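浅色木纹桌面总有一圈一圈的印子,到底该怎么擦、要不要上油?

**板块:** 家居 / 家具保养
**标签:** 桌面清洁、木纹、反光、水渍

## 问题

各位好!先说一句,我太喜欢我这张桌子了,喜欢到每天早上都要多看它两眼,所以问题可能问得有点细,请多包涵。

桌子是五月从 Skeleveck 收来的,二手,浅色,木纹是横着走的那种,弯弯曲曲像水波。卖家说是"木头的",别的一概不知道。我拿回来放在窗边,既吃饭又干活,偶尔还在上面揉面(对,直接揉,我知道有人要说我了)。

现在的情况是这样的:

- 正对着看,桌面干干净净,什么都没有。
- 一开顶灯,从侧面看过去,就有一圈一圈发白的印子,像抹布走过的路线。
- 用湿抹布再擦一遍,湿的时候很漂亮,干了以后印子又回来了,只是换了个位置。
- 放过热汤锅的地方,手摸上去和别处一样滑,但我总觉得颜色有一点点不一样。也可能是心理作用。

我用过的东西:厨房洗洁精(滴在抹布上)、白醋兑水、还有一瓶 Flatero 的木器护理油。护理油只试了一个角,抹完亮得不得了,第二天摸着还是黏的,吓得我赶紧停手了。

想请教的是:

1. 这种印子是桌面坏了,还是没擦干净?
2. 护理油还要不要继续用?那个发黏的角怎么救?
3. 要不要打磨?家里有 400 目和 800 目的砂纸,以前修木勺剩下的,手很痒,但是不敢下手。
4. 平时到底怎么擦才能擦出那种均匀的、舒服的样子?

我不赶时间,愿意慢慢弄。谢谢大家!

—— Daryna Levchenko

**补充:** 有人私信问桌子背面什么样。我晚上钻到桌子底下看了,底面颜色比上面灰,没有花纹,平平的一片。四条腿倒是有木纹,和桌面的纹路不太像。不知道这个信息有没有用。

**补充 2:** 桌边有一条窄窄的封边,摸得到接缝。角上有一处微微翘起来,指甲能插进去一点点。

## 回答一

*已采纳 · 476 人觉得有用*

看到你补充的那两条我就坐直了!太有用了。底面没有花纹,侧面有一条能摸到接缝的封边,这两样凑在一起,你家的桌面多半是贴面的,也就是芯板外面压了一层装饰层。这一层可能是薄木皮,也可能是印了木纹的饰面,隔着网络我不敢替你下定论,不过两种情况下我给你的第一句话都一样:

**砂纸先收起来。**

800 目听着很细,对一层薄薄的表面来说照样是砂纸。磨穿了就没得补,手再痒也请去磨木勺。

### 先弄清楚是哪一种

找一个不显眼的地方,比如靠墙那边的桌沿,滴一滴清水,放一会儿。

- 水珠一直鼓着,擦掉以后什么都没留下:表面是封闭的,油进不去。
- 水慢慢摊开,底下颜色变深:表面有开放的木头,或者漆已经磨薄了。

再看花纹。真木头的纹路在桌面到桌沿的转角处往往能接上,印出来的花纹到了边上就断了,换成封边自己的花纹。另外可以找找有没有一模一样的纹路在桌面上重复出现,这个我每次都找得津津有味,像玩连连看。

你说护理油第二天还黏,我猜水滴试验会是第一种结果。油没地方去,就在上面躺着。

### 那些印子是什么

我觉得主要是残留。洗洁精本来就要用清水过,滴在抹布上直接擦,干了就是一层薄膜,灯光一斜就全显出来了。你自己也观察到了,印子会"换位置",桌面要是真坏了,印子可不会跑。

还有一种情况特别容易误会:顶灯的反光。浅色桌面在灯底下会有一大片发白的地方,木纹在那一块看着像被洗掉了。人往旁边挪一步,白的那块也跟着挪,那就只是光。

### 发黏的那个角

1. 先用干的软布把浮油尽量吸走,布脏了就换一面。
2. 温水里加一点点中性洗洁精,真的一点点就够。布浸湿,拧到不滴水,顺着木纹轻轻擦。
3. 换一块只沾清水的布,同样拧干,再过一遍。
4. 立刻用干布擦干。
5. 第二天再摸。还黏就重复,不要换更猛的东西。

擦过油的布请摊开晾在室外通风的地方,干透了再扔,不要团成一团塞进垃圾桶。有些木器油会自己发热,这个别偷懒。

封边翘起来的地方擦的时候绕着走,水进去芯板会鼓。可以点一点木工胶,用纸胶带拉紧,放一晚上,效果很不错。胶带撕的时候往封边压紧的方向撕,慢一点。

### 平时怎么擦

我家餐桌也是浅色横纹的,我的顺序是这样,擦完特别有成就感:

1. 先把桌上的东西全部拿走。绕着杯子擦,等于给每个杯子画一个圈。

2. 换个角度低头看一眼,顺着光找面粉和碎屑,用干布先带走。面粉千万别直接碰水,会变成糊。

3. 湿布拧干,顺着纹路从一头擦到另一头,一道压着一道走,不打圈。擦完看到的应该是这样的表面,纹路清清楚楚,顶灯照到的那一块会发白,别的地方颜色暖一点,没有一圈一圈的痕迹:

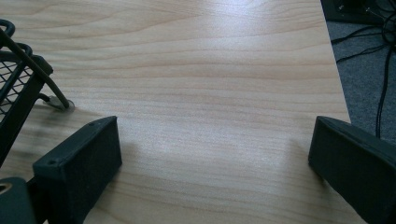

4. 马上用干的超细纤维布再走一遍,方向相同。很多人省掉这一步,偏偏这一步最管用!

5. 侧着看一遍。还有雾蒙蒙的地方,对着那块哈一口气,用干布蹭两下就好。

白醋我建议先停一停。偶尔一次问题不大,天天用没有必要,封边的胶和木皮上的漆也未必喜欢它。

至于放过汤锅的地方,摸着一样滑就先别管,垫个隔热垫,过一阵子再看。揉面我不说你,我自己也直接揉,哈哈,刮板换成塑料的就行。

## 回答二

*31 人觉得有用*

楼上说得很全,我补一个反面意见:也别一看到封边就认定是贴面。我有张 Wuvgate 的小边桌,桌面是拼的实木,厂家照样在侧面加了一条边,我当初也以为是贴的。所以水滴试验一定要做,多滴几个地方,中间常用的位置和边上可能结果不一样。

如果水真的渗进去了,那油也不是不能用,但要用得极薄。布上蘸一点,抹开,等一刻钟,然后把表面擦到像没抹过一样。发黏基本都是抹多了又没擦掉。

另外问一句,你家水硬不硬?我这边水垢很重,用自来水擦深色柜子一片花,换成凉白开立刻好了。浅色的没那么明显,可灯一照也看得出来。

## 回答三

*2 人觉得有用*

铺桌布。

(开玩笑的,这么喜欢的桌子铺起来多可惜。买块揉面垫吧,我用的是 Dovhaniuk 的,硅胶,不打滑,卷起来塞抽屉。)

## 提问者的回复

啊啊啊谢谢大家!!刚做完水滴试验,滴了好几处,中间也滴了,水珠全都鼓鼓的,擦掉什么都没留下。转角的花纹也确实断了,我蹲在那里看了半天,之前居然从来没注意过。

所以是贴面没跑了,知道以后我一点也不失望,它还是那么好看!砂纸已经放回工具箱最底下。

黏的那个角擦了两轮,现在摸着只剩一点点涩,明天再来一轮。按顺着纹路的办法擦了半张桌子,开灯一看,左边半张和右边半张简直像两张桌子,我把家里人都叫过来看了。

水硬不硬我不清楚,水壶里有一层白的,应该算硬吧?明天用凉白开试另外半张。

还有个小问题:封边点胶的话,普通白乳胶行不行,还是一定要买专门的?

> **回答一的作者:** 白乳胶可以的,用牙签送进去,一点点就够,挤出来的趁湿用湿布擦掉。压之前先把缝里的灰吹干净。

> **提问者:** 收到!牙签有的是。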